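How I Re-Wax a Canvas Jacket at Home

Sep 1, 2024

My waxed jacket is older than my driver's license and I love it more than most of my furniture. Every fall I drag it out, see the pale creases at the elbows, and remember that I promised myself I'd re-wax it in spring (I did not). So if you've got a jacket, a tote or an old hat that has stopped shrugging off the rain, let's do it now, before October gets going and you need the thing every day.

What you'll need

A tin of wax dressing. I use Ollar, the plain one, and a 260 gram tin does my jacket with plenty left for the bag. Solanki makes one too and it's a little softer, so it spreads easier but feels greasier for the first week or so.
A clean sponge you don't mind ruining
A couple of old cotton rags
A saucepan of hot water
A hair dryer
A table you can wipe down, covered in brown paper

Brush it, then sponge it

Take the jacket outside and go over it with a stiff dry brush. Get into the seams and under the collar, where all the crumbs live. Empty the pockets! I once waxed around a parking ticket and a pen, and the pen did not stay a pen.

After that, sponge it down with cold water. Cold, please, and no soap. Soap strips the old wax and leaves bits behind that stop the new wax from taking, and hot water does much the same. And never, ever the washing machine. Hang it somewhere airy and leave it overnight. I've tried to hurry this part and you end up pushing wax into damp cloth, where it just sits in cloudy little smears.

Warm the wax

Take the lid off the tin and stand it in the saucepan of hot water, off the stove, with the water coming halfway up the side. You want it runny, like cooking oil. When it starts to thicken again, swap in fresh hot water. Please don't put the tin straight on a burner, it can catch fire, and I like your kitchen the way it is.

Rub it in

Work on one panel at a time. I start with the back because it's big and flat and it lets me find my rhythm before the fiddly bits. Dip the sponge, squeeze most of it out against the rim, and rub in small circles. Thin is good. It'll look streaky and awful at this point and that's fine, keep going.

Give extra to the shoulders, the elbows, the seams and the fold under each pocket flap. Skip the corduroy collar, the lining and the insides of the pockets, unless you enjoy having waxy hands at the grocery store.

If a patch is so dry it looks gray, do it twice. My left elbow needed 3 coats last year. I lean on that elbow, apparently.

Heat and wipe

Now the fun bit. Run the hair dryer over each panel, a hand's width away, and watch the streaks melt and sink in. Follow along with a rag and wipe off whatever is still sitting on top. Keep the dryer moving, and go easy near zippers and snaps, which get hot fast.

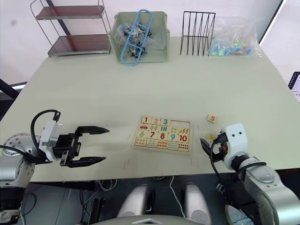
Poonam Kanaujia wrote in to say that she skips the dryer completely and hangs her coat in a sunny window for an afternoon, with an old sheet on the floor under it, and that the finish comes out more even on the sleeves. I tried it on a tote and she's right about the evenness, though it does take all day and you need the sun to cooperate. For a whole jacket I'd do both, dryer first and window after.

Let it cure

Put it on a wide hanger, away from walls and other coats, and leave it alone for at least a day. Two is better. It'll smell a bit like a candle shop and feel tacky, and then one morning it just won't.

Don't wear it in the car straight away, especially with light fabric seats. Semunach sells a spray that gets wax off upholstery and I know this for a reason.

Leftover wax goes back in the cupboard with the lid on tight. Mine keeps for years. The sponge goes in a jar next to it for next time, and the brown paper goes in the trash.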